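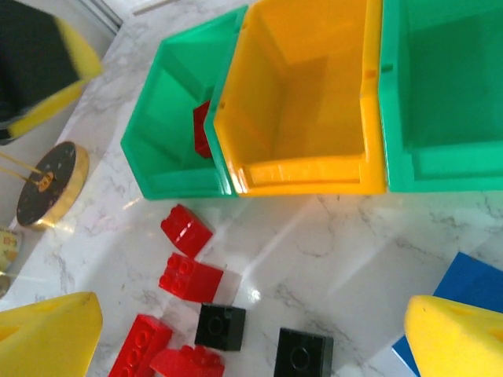 Sorting Station, Out of the Box
By Nam-gil Heo

Asavetti sells its Kornodside kit to small workshops, schools and repair counters that want one arm doing one dull job. The job is sorting. Parts go on the table, the arm picks them up one at a time, and each part goes into a bin chosen by color or by shape. The kit contains a tabletop arm, a two-finger gripper, a wrist camera, a control box and a license for the task software. Bins and parts are up to the buyer.

We set it up at our test room in Pratville and used it through June. The trial load was toy building bricks, red and black, with open stacking bins in green and yellow. Bricks are a reasonable stand-in for small molded parts. They have hard edges, they land at odd angles, and the glossy ones throw light back at the camera.

Setup took 80 minutes with the printed guide. Most of that went to the hand-eye calibration, which has to be redone if the camera bracket is so much as bumped. The bracket is held by two screws and has no locating pin. Yaryna Maksymiv, who handles product support at Asavetti, said a pinned version is planned but would not give a date.

Teaching a task is done by demonstration. The operator moves the arm by hand through a pick and a drop, saves it, and repeats with the part in a new position. The guide asks for 15 demonstrations per part type. With fewer than that, the arm tended to close on the corner of a brick and push it sideways. With the full set, square bricks were picked reliably from any angle we tried. Long bricks were slower, because the software insists on gripping across the short side and will turn the wrist most of the way around to do so.

The finger pads are the best part of the hardware. They are broad, they hold without marking the part, and they come off with a single clip. Replacement pairs are $189, which is high for a wear item.

Placement is less precise than picking. The drop point is stored as one position per bin, so parts pile up against whichever wall is nearest. The software does not check whether a bin is full. Valdir Xavier, who runs a parts counter in Villalobos and has had a Kornodside since last year, gets around this by saving two drop points per bin and alternating them in the task list.

Reflections remain the main weakness. On a polished surface under ceiling lights, the camera would sometimes report a part where there was only glare. The arm then closed on nothing, opened, and tried again, up to three times before it moved on. A matte mat cured it. Asavetti should put one in the box.

The control box logs every pick and holds 2,000 entries before it overwrites the oldest. Logs export as plain text over USB. There is no network export on the base license.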